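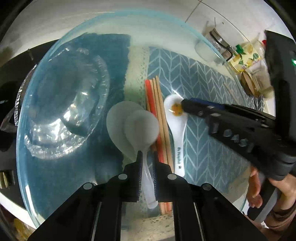 白勺子,夹在两片夹爪中间

葱油拌面怎么在家做:熬油、调汁、煮面,一次讲完

好几个人在留言里催我写葱油,催了快一个季节了,我一直拖着。主要是觉得这东西谁家没有个做法呀,上海的朋友看了怕要骂我。后来想想,我在Bellport这种买不到好面条、葱也常常蔫头耷脑的地方,居然把葱油做到每个礼拜都要吃的程度,中间浪费掉的葱大概能堆满一个浴缸,这些教训写出来总归有点用吧!

所以这篇会很啰嗦。只想看配方的直接往下拉,用料那一段抄走就行。第一次熬的人我还是劝你把熬葱那段看完,那一段写得最长,我当初也是在那一步翻车翻得最惨。

先说用料

葱,100克,这是洗干净、切掉根、擦干以后的重量。
油,100毫升。
生抽,5勺。
老抽,一勺。
糖,2勺。
面条,细的干面一个人80克,鲜面一个人100克。

勺就是喝汤的那种普通勺子,平平一勺,别堆尖。有人问过我能不能给精确到克,我试过称,称完发现不同牌子的生抽咸淡差得太远,称了也白称,最后还是要尝。你家生抽要是特别咸,先放一半,剩下的慢慢加。

这个量熬出来,我们家两个人能吃好几顿。想多做就整体翻倍,但第一次别翻倍,真的,葱一多锅里的水汽就大,时间完全不一样,新手很难判断。先小份做一回,心里有底了再来大锅的。

葱怎么挑

国内的朋友这段可以跳过,你们有小香葱,幸福得很。

我这里的超市只有一种葱,比小葱粗,比大葱细,葱白那头像个小蒜头。刚来的时候我嫌弃它,觉得不香,后来发现熬油的话它也能用,就是水分多一点,得多给它一些时间。挑的时候捏一下葱叶,要挺,叶尖发黄的一点点没关系,回家掐掉。叶子里面有黏液的那种(你知道的,一掐就流鼻涕一样的东西)尽量别买,熬起来溅得满灶台都是油。

葱白和葱绿我都用。有一派只用葱绿,说葱白熬出来发甜发腻,我试过几次,纯葱绿的味道更冲、更像饭馆里的,但是颜色黑得也快,前一秒还是绿的,后一秒就糊了。混着用容错高很多。要是你能买到红葱头,切两颗进去会更香,味道会往台湾那边偏一点,也好吃,就是跟这篇讲的不是一回事了。

还有人放洋葱。洋葱我放过,省葱,甜,出来的油颜色很漂亮。葱实在太贵的时候可以替掉一小半,再多就成洋葱油了。

洗葱和晾葱

葱要先洗后切。切了再洗,切口里全是水,下锅就是一场灾难。

洗完以后甩一甩,摊在干净的布上,卷起来,轻轻按。然后打开,继续晾。我一般早上洗,下午熬,中间该干嘛干嘛去。赶时间的话用厨房纸一根一根擦也行,别嫌烦,葱叶分叉那个地方最藏水,一定要擦到。

我第一次熬葱油就没晾,洗完抖了两下就往锅里扔,油还烧得挺热。那个声音我到现在还记得!整个人躲到冰箱旁边去了,手背上烫了好几个点,灶台后面的墙擦到晚上。所以这一步我现在比谁都老实。

晾好以后切段,手指那么长。太短的捞起来费劲,太长的又容易伸出油面,半截熟半截生。葱白粗的话竖着剖一刀,这样葱白和葱绿能差不多时候好。切完把葱白和葱绿分两堆放。

锅和油

锅要小,要厚。我用的是一口Grorner的小汤锅,买来本来是热牛奶的,锅底厚实,口径不大,100毫升油倒进去刚好能有一点深度。大炒锅也能熬,可是油会铺成薄薄一层,葱下去大半都露在外面,等于在煎。如果手边只有炒锅,把油多放一点,或者把锅稍微斜着,让油聚到一边,人别走开。

油我用没什么味道的,菜籽油、葵花籽油、玉米油都行。花生油也可以,会带一点花生香,我妈那边的亲戚都用花生油,我嫌它抢味道。橄榄油别试,我替你们试过了。猪油呢,掺一小块进去非常香,热的时候拌面简直没话说,凉了会凝,所以打算存起来慢慢吃的话就别放,或者吃的时候再往碗里加。

熬葱,最要紧的一段

冷锅,冷油,葱白先下。

对,冷油就下。我知道很多方子写油烧到几成热再下葱,那样也能做,香气出来得快,可是对火候要求高。冷油下锅,葱跟着油一起慢慢热起来,里面的水分一点一点往外走,你有足够的时间看着它变化。新手用冷油,听我的。

开小火。我家灶头是房东留下的Kidaro,老电炉,转盘上的数字早磨没了,我就凭手感拧到刚过最小一点点。电炉有个毛病,你拧小了它不会马上小,余热还在那里烧,所以用电炉的人每次调火都要提前想一步。实在来不及就把锅端起来,离开炉子,等它平静下来再放回去。燃气灶的朋友就方便多了,最小火,火苗别舔到锅边。

刚开始几分钟什么都不会发生,你会怀疑是不是火没开。等着。慢慢地葱白周围会冒细细的小泡,声音很轻,像远远的下小雨。这时候拿筷子拨一拨,让它们都泡到油里。葱白变软、边上有一点点透明了,把葱绿放进去。

葱绿一下去,泡泡会突然变大变密,声音也响,正常,是水汽在跑。千万别因为泡多了就觉得火大了急着关,也别嫌慢把火拧大。就保持这个样子,隔一会儿翻一下,把上面的压下去,下面的翻上来。

接下来是最考验耐心的时候。葱绿先是变得特别绿,好看得不得了,然后开始发暗,塌下去,变成一种像煮过头的菠菜的颜色,难看得不得了。很多人在这里就捞出来了,以为好了。没有!这时候的葱还是软的,油也没什么香味,有的只是一股葱汤味。继续熬。

再往后,泡泡会变小变少,声音也从密变疏。葱开始往里缩,边缘出现一点黄。厨房里的味道会变,从生葱的辛辣变成一种甜甜的焦香,你在别的房间都闻得到,这就是快好了。从这里开始人绝对不能走开,手机放下,门铃响了也让它响。

葱白变成金黄,葱绿变成深褐色带一点点绿,用筷子夹起来是轻的、硬的,碰到锅边有沙沙的响声,关火。

关火要早。油的余热还会继续加热葱,你觉得颜色正好的时候再关,等你找到碗,它已经黑了。我的标准是比想要的颜色浅一档就关,然后马上把葱捞出来,放在盘子里摊开,它自己还会再深一点。

糊了怎么办?如果只是几根细的黑了,挑出来扔掉,油还能用。如果整锅都黑了,油闻着发苦,就别救了。加糖救不回来,我加过,得到了一锅又甜又苦的东西,配什么都难吃。 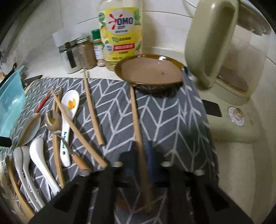 筷子一头在碗边下方,下面是那块人字纹的垫子

调汁

调汁分两派,一派是直接在油锅里调,一派是另起一个小锅调好再合。我两种都做,平时偷懒用第一种。

葱捞出来之后,让油凉一凉。这里一定要等,滚油碰到酱油会炸锅,比葱没晾干还吓人。我一般等到锅边能用手背靠近、不觉得热气扑人的时候再弄。这段时间正好收拾灶台,或者把捞出来的葱偷吃几根(很难忍住,我每次都少掉一撮)。

然后把生抽、老抽和糖在一个碗里搅匀,糖不用完全化,倒进油里,重新开最小的火。油和酱油是不会真的混到一起的,你会看到酱汁沉在下面,油浮在上面,咕嘟咕嘟冒泡。用勺子贴着锅底慢慢推,免得糖粘住。等糖化开,酱汁从稀稀的变得稍微有一点稠,泡泡也从水泡变成那种带点光泽的小泡,就关火。

这一步很快,比你想的快得多。熬过头的话酱汁会结成一块一块的糖稀,凉了像太妃糖,粘在锅底要泡一晚上。真熬过头了也有救,加一点点热水,小火推开,味道会淡一些,拌面的时候多舀一勺。

糖的事情多说两句。我知道有人看到2勺糖会吓一跳,觉得太甜。这是拌好几碗面的量,摊到每碗里没有多少,而且没有糖的话,生抽的咸会很直很硬,葱油的香也提不起来。你可以减到一勺试试,但我建议第一次照做,尝过之后再改。我用的是普通白糖,冰糖也行,敲碎了再放,颜色会亮一些。红糖味道太重,不合适。

想让味道更丰富一点,可以在这一步放一小把海米,提前用黄酒泡软、擦干,跟葱白一起下锅熬。这就是开洋葱油了,鲜得多,我家只有过节才舍得放。香菇丁也行,吃素的朋友可以试试。八角、桂皮那些我不放,放了就有卤味,你要是喜欢当然随便。

老抽只为上色,少放。有一次我手一抖倒多了,面拌出来黑得发亮,味道倒还行,就是看着不大敢下嘴。

煮面

面条选细的。国内能买到鲜的细圆面最好,煮出来有筋骨,又挂得住汁。我这里镇上有一家叫Van der Linden的杂货店,架子最下面一层常年有一种鸡蛋细面,本来不知道是做什么用的,煮出来跟碱水面有几分像,我就一直买它。没有的话,挂面挑最细的那种也成。意大利的天使面我也拿来凑合过,口感偏硬,拌出来是另一种好吃,别跟上海朋友说就好。

锅要大,水要多。熬油用小锅,煮面反过来,锅小了水就浑,面出来黏糊糊的。水里不放盐,酱汁已经够咸了。水大开了再下面,下去马上用筷子挑散,不然会粘成一把。

包装上写的时间只能参考。我的做法是提前一点捞一根出来咬断,看中间还有没有白芯。拌面的面要比汤面硬一点,中间剩一丁点白芯的时候捞,正好。它在碗里还会继续软下去。

要不要过冷水?夏天我过,吃起来爽滑。冬天不过,直接从锅里捞到碗里,沥一沥水,趁热拌,葱油的香味一下子就被热气顶上来了。过了冷水的面记得多沥一会儿,水分太多会把汁冲淡,拌完碗底一汪黑水,面上什么味道也没有。

还有一个小窍门,面汤留一勺。拌着拌着如果觉得太干、面打结了,淋一点点面汤下去马上就开了。不过别提前放,先拌拌看。

拌

碗底先放汁,再放面,这个顺序我很坚持。先放面再浇汁的话,上面的几根咸得要命,下面的白白净净。

葱油和酱汁在瓶子里是分层的,舀之前搅一搅,要油也要汁。一碗面先给一勺半,拌匀,尝一口,再决定要不要加。拌的时候筷子从碗底往上抄,抄起来抖一抖,放下去,再抄。别转圈搅,转圈面会缠成一个球。要拌到每一根都有颜色,碗底看不见汁了才算好。

最后把炸过的葱铺在上面。我喜欢吃之前再放,这样葱还是脆的。提前拌进去就软了,软的也香,只是少了那个咔嚓咔嚓的劲儿。

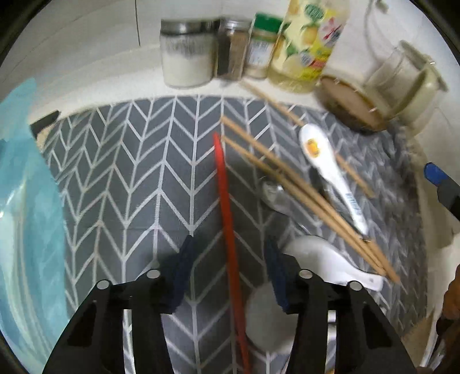

浅色竹筷,斜着搁在垫子上

配什么吃

一个煎蛋是最省事的,蛋黄要流的那种,戳破了拌进面里,太好吃了。黄瓜切丝,不用调味,就图个清爽。家里有剩的鸡腿肉撕一撕也可以放。绿叶菜我会借煮面的水烫一下,青菜、菠菜都好,烫完淋半勺葱油,连盐都省了。

汤的话,弄个最简单的紫菜汤,紫菜撕碎放碗里,一点点生抽,一点点白胡椒,煮面的水另外烧一壶开水冲进去(别用煮面的水,浑),滴几滴葱油。一碗面一碗汤,我能这样吃一个月。

葱油本身除了拌面还能干很多事。蒸鱼出锅浇一勺,凉拌豆腐浇一勺,炒饭的时候用它代替普通的油。拌馄饨也是一绝。有段时间我连烤土豆都要抹葱油,抹完进烤箱,出来那个香!就是酱汁里有糖,容易焦,所以烤东西只取上面那层油,别带汁。

怎么存

瓶子要干净,要干。我用玻璃瓶,开水烫过,倒扣着晾到里面一滴水都没有。葱油完全凉透再装,没凉透就盖盖子,盖子内侧会结水珠,水珠掉下去就容易坏。

炸好的葱有人跟油泡在一起存,我分开放。葱单独放一个小盒子,垫一张厨房纸,冷藏,尽快吃掉,过两天就没那么脆了。油和汁放冰箱冷藏,每次用干净的干勺子舀,舀完马上放回去,不要放在灶台边上图方便。我做的量小,差不多一个礼拜就见底了,也建议你们按一个礼拜能吃完的量来做。闻着有一点不对就扔,一瓶葱油没几个钱,别跟肚子过不去。

想存得久一点,可以冻。用做冰块的格子,一格一格倒好,冻硬了装袋。吃的时候拿一块出来放在热面上,自己就化了。我四月份冻了一批,后来忙得没空做饭的时候全靠它救命。

常被问到的几个问题

为什么我的葱油不香?
多半是捞早了。葱还是软的时候油里没多少味道,要熬到葱发干发脆。还有一种可能是葱太少,油太多,葱和油一样重(我就当一毫升是一克,别较真)是我觉得最合适的比例,再省的话味道就薄了。

为什么发苦?
熬过了,或者火太大,外面焦了里面还是生的。下次火再小一点,关火再早一点。

能不能用空气炸锅?
我试过先把葱拌油放进去烤干,再泡到热油里。葱是脆的,油的味道差一截。只想要炸葱撒在面上的话可以这么干。

可不可以不放老抽?
可以,颜色浅一些而已,味道几乎没差别。

小孩吃会不会太咸?
汁减半,多放一点油层,再加个鸡蛋拌一拌。我邻居家的小朋友就是这么吃的,吃完把碗舔了。

生抽换成日式酱油行不行?
行,不过日式的偏甜,糖要少放一点,先放一勺,尝了再说。

熬完葱油厨房的味道怎么散?
开窗,开抽油烟机,然后把门关上。头发一定包起来,我现在熬之前都要戴浴帽的,毛衣也别穿,那味道洗两遍都还在。窗帘我没办法,窗帘现在就是葱油味的。

锅底粘住的糖怎么洗?
倒点水烧开,小火煮一会儿,自己就松了,别拿钢丝球去刮。

下次想写葱油饼,用的也是同一瓶油,不过和面那部分我还在跟烫面较劲,三次里有一次硬得能敲桌子。等我弄稳了再说。你们谁家有好方子先在下面留给我吧,尤其是用电炉的!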